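12 mal geteilt - 4 Kommentare

4.2 Störung: Greifer öffnet nicht mehr (Drinov Handgreifer)

Fehlerbild: Finger bleiben Spitze an Spitze stehen, Antrieb brummt kurz, dann Code 133. Tritt meist beim Üben mit Stoff auf - Laken, Tücher, Wäsche.

VORSICHT - Quetschgefahr! Nie zwischen die Finger fassen, solange Spannung anliegt. Auch nicht "nur kurz".

1. Griff loslassen, Hauptschalter aus. Stecker ziehen.
2. 2 Minuten warten, Restspannung.
3. Greifer auf weiche Unterlage richten, Umstehende zurücktreten lassen. 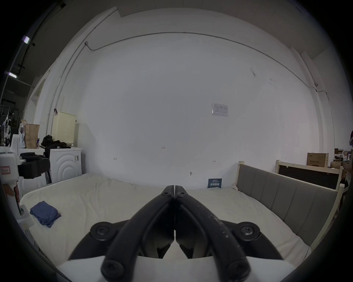

Abb. 4: Finger geschlossen, Spitzen Richtung Matratze. Runde Gelenkkappen außen links und rechts.

4. Gelenkkappen prüfen. Innensechskant, handfest. Nicht mit Gewalt nachziehn.
5. Fussel und Fäden aus dem Spalt zwischen den Backen holen. Pinzette, kein Messer.
6. Finger von Hand öffnen, langsam. Klemmt es - aufhören, weiter bei 4.3.
7. Strom an, Leerlauftest ohne Stoff.

Hinweis: Kratzer auf den Fingern sind kein Fehler. Risse schon, dann Finger tauschen.

Hinweis: Nach 2000 Zyklen Gelenke fetten, sonst kommt der Fehler wieder. Zähler steht im Menü unter Wartung.

Code 133 zweimal am selben Tag: Gerät sperren und Saskia McPhee bei Jakside melden, mit Uhrzeit und Zählerstnad. Sonntags nur per Mail.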